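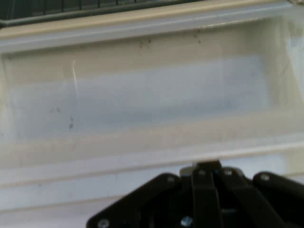
Magazine > Home life > Slow rooms

The White Bin
By Banafsheh Naseri

My aunt kept her rice in a metal drum, her onions in a basket and her secrets in a sewing box. I keep almost everything in white plastic. I am not proud of it, but when I moved to this country I bought one wide bin on a Monday, and by the end of that September I had 9 of them.

People who write about tidy homes like to show bins on the first day. The plastic is clean and the light comes through the side wall so nicely that you want to put a lemon in it. I am more interested in the bin after some years, when it has small dark specks under the rim and a mark on the wall which does not leave with soap. This is the bin most of us have.

I went to see Sepehr Ebrahimi, who runs a repair and household shop called Mazandarani, on the street behind the bus station. He has sold storage for a long time and he has strong opinions. The first is that a bin should be wider than it is tall. "In a tall one you lose things," he told me. "You put a glove at the bottom and you meet it again when your child is in college."

The second opinion concerns the rim. He made me hold several bins with my eyes closed. A thin rim cuts the fingers when the bin is full, and after some time it bends outward like the brim of an old hat. A thick rim which turns over and goes down smoothly is comfortable to carry, but it also collects dust on the top. Most people wash the inside and forget this part. I went home and passed a finger along mine, and I was ashamed.

How to wash it was a matter on which I received too much advice. Mwanaisha Ndung'u cleans the kitchen of a school, where the bins are used for vegetables, cloths and lost sweaters (not together, she wanted me to write). She fills them with warm water and a little dish soap, leaves them during her lunch, and then uses a soft cloth. She does not let anybody use the rough side of a sponge. It makes fine scratches, and the next dirt goes inside the scratches and lives there. For specks close to the rim she takes an old toothbrush with baking soda, and she brushes along the rim and never across it.

I tried her method on the oldest bin. Most of the specks went away in the first minutes. A few did not move at all, and under the lamp I understood that they were inside the plastic, probably from the factory. I had been scrubbing them for years. There was also a pale line on one side that I had always taken for soap. It was a scratch, and now I leave it in peace.

Then there is the question of where the bin should stand. Mine is beside a drying rack, and for a long time it caught whatever fell: clothespins, a sock, one time a full cup of tea. Sepehr says that a bin near a rack is never empty and never full of the right thing. He advises people to decide one use and to write it on a piece of tape. I wrote "towels." My husband put the light bulbs there the same evening.

I asked Sepehr how many bins he has in his own home. He looked at the ceiling for a while.

"My wife does not permit them," he said. "We have baskets."

312 shares | 3 comments

Fergal Coughlan
We have the tall kind and he's right, I found a passport in ours. Does the baking soda work on yellowing, or only on marks?

Amirhossein Parsa
Fergal, on mine it did nothing for the yellow. I just moved it out of the window.

plum_and_pepper
"Not together, she wanted me to write." I love this woman. Going to check my rims now.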